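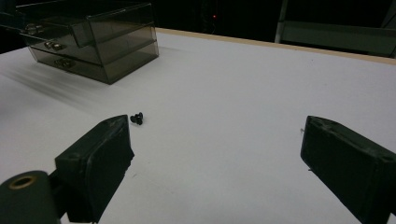 Why do printed gripper fingers loosen after a few days of use when the screws were tight at assembly?

The plastic under the screw head creeps. A fastener clamped directly onto a printed part loses preload while it sits, and vibration takes the rest. A brass bushing or a wide washer spreads the load and slows this down a great deal.

I wrote that down first because it cost me most of December. The rest of this post covers the second revision of the hand-held gripper, which I call Fludden in my notes, and what changed from the first.

The first revision had fingers printed with three walls and a sparse infill. They looked fine and measured fine. Under a firm squeeze the tips spread apart far enough that a thin part would slide out of the grip. I reprinted them with 6 walls and the infill turned up until the slicer estimate became unpleasant. Tip deflection dropped to something I can live with. Print time went up to most of a night for the pair, and I have stopped printing them one at a time.

The pads are still flat. I tried a shallow V groove, which was better on round stock and worse on everything else. Flat faces are easy to sand, easy to check with a square, and easy to replace. The corners chip when the pads hit something hard. A larger chamfer helps, and the next set will have one.

Screws were the other problem. I had been picking them from a mixed bag, and two lengths that look alike in the hand are not alike in a blind hole. The longer one bottoms out before the head seats. It feels tight and is holding nothing. I sorted the lot into small drawers one evening and have not had the fault again. If you are building anything with more than one screw length, do the sorting before the first assembly.

Now the electronics. The gripper has a magnetic encoder on the finger linkage and a small microcontroller in the handle, and the only job of that board is to report how far open the fingers are. The sensor is a 12-bit part, so full rotation is 4096 counts. The linkage uses only part of a turn, and from fully closed to fully open I get 2496 counts. That is far more resolution than the mechanism deserves. Backlash in the joints eats a good share of it, and I could throw away the low bits without losing anything real.

The board sends readings at 200 Hz over USB. I started slower and found that quick closing moves came out as a staircase. Going faster than this filled the log with repeated values and made the serial buffer the weak point. There is a timestamp on every reading, taken on the board and not on the PC. When the timestamps came from the PC, the gaps between them depended on whatever else the PC was doing, and a plot of finger velocity looked like static.

Calibration is done by hand. Close the fingers fully, hold, press the button. Open fully, hold, press again. The two values go into flash and everything between is linear. The linkage is not really linear – there is a visible bow if you check it against calipers – but the error is largest in the middle of the travel, where I rarely need a true width. A lookup table would fix it. It is on the list.

One mistake to pass on. I ran the encoder cable along the outside of the handle on the first revision, held with tape, and it flexed at the same spot every time the fingers moved. It failed as a short that came and went, and I spent two evenings reading firmware that had nothing wrong with it. The cable now runs inside the handle with a loop of slack at the pivot. Check the wire before the code.

Other changes, in no order:

The return spring is softer. The old one tired the hand after an hour.

The pivot pins are steel dowels. Printed pins wore oval almost at once.

The linkage design started from a file called Rautiainen that has been sitting on my drive for years. Almost none of the original geometry is left, but the spacing of the pivots is the same and I saw no reason to move them.

Next is the matching powered gripper for the arm, which will be Tarkilden if it ever gets past the bracket stage. It has to take the same fingers on the same screw pattern, so that a grip tried by hand transfers to the arm without a second set of pads. The motor fits. The gearbox fits if I shave the housing. The mounting plate has been through 6 drafts, and the latest one still puts a screw head where a hex key can't reach it. I may turn the plate around and accept a longer cable.

Finger files and firmware are in the Ollmont folder linked from the sidebar. The handle is not in there yet because the tolerances on the pivot are still wrong for any printer but mine.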